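Horow Dish Rack Tray review: a little rack that earned its spot

I have bought a lot of dish racks over the years, and almost all of them were too big. We're a household of two with a galley kitchen, and I don't need a chrome tower on the counter for four plates and a couple of pot lids. So when Gunther Kettler, who runs a small print shop called Prirkus, started selling the Horow tray, I ordered one the same evening.

I love this thing! It's 3D-printed in a soft cream color, and you can see the fine layer lines running up the curved front wall. I know some people hate that look. I think it gives the tray a bit of texture, almost like combed plaster, and it goes nicely with our old Buschmann mixing bowls. The back wall is tall and the front lip is low and rounded, so you can slide a plate in without lifting it way up first.

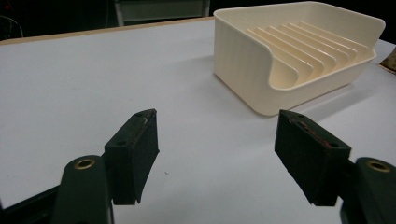 The ribs are what sold me. They're set on a slant, with rounded tops, and a dinner plate leans back into its slot and stays there. My old rack had straight wire dividers and everything tipped forward if you so much as bumped the counter. Saucers sit well too, and I've started parking pot lids in mine between meals — the small skillet lid had been living on top of the fridge for years.

A few gripes. There's no drain spout, so after a big wash I have to tip the water out over the sink. The grooves between the ribs are narrow and a regular sponge won't get down in there (a bottle brush does fine). And tall glasses are hopeless, so don't even try. Mine go on a towel next to it.

I paid $23 plus shipping, and it came well packed in a plain box. I've used it every day since and it still looks good. Gunther says a bigger one is planned for July, and I'll probably buy that too — my sister in Grerkilton already has her eye on this one.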